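Dastia Schoolgirl Stories — Reader's Edition, Volume 2

Paperback, 288 pages
Edited by Vendula Michalík
Published by Gastden, Vermont
In stock, ships in 3 days

The second volume of our Dastia series brings back four boarding school stories which were printed in girls' annuals between the wars and never again after. Three of them are by the same author, who signed only as "Esteban" and about whom we still know very little. If a reader has letters or old catalogs with this name, please write to us.

The stories are given complete. In the first volume many of you complained that the chapter titles were missing, so now they are in their places, also the small verses at the start of each term. The spelling was left as it was printed. We corrected only the clear mistakes of the printer, and a list of them is at the end of the book.

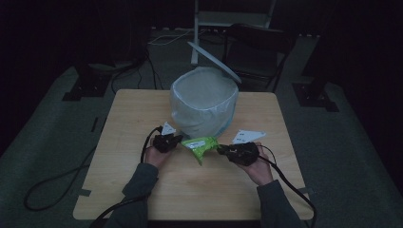 The introduction by Vendula Michalík is longer this time. She writes about uniforms and what the girls wear when they are out of them — gym tunics, Sunday velvet, borrowed blazers — and how the authors used clothes to show which girl will make trouble. She also compares two versions of "The New Girl at Saint Bride's," where the head girl is much kinder in the later one.

Notes to the text explain school slang, old money and the rules of lacrosse. They are at the bottom of the page, not at the back.

The cover is soft, with flaps. The paper is cream and the letters are a little bigger than in Volume 1. The two books have the same height and stand well together on a shelf.

Orders made before April 16, 2018 were sent with the old bookmark. The new bookmark has the school crest on it and can be added to any order free of charge, just write "crest" in the comment field.

See also: Volume 1 (second printing)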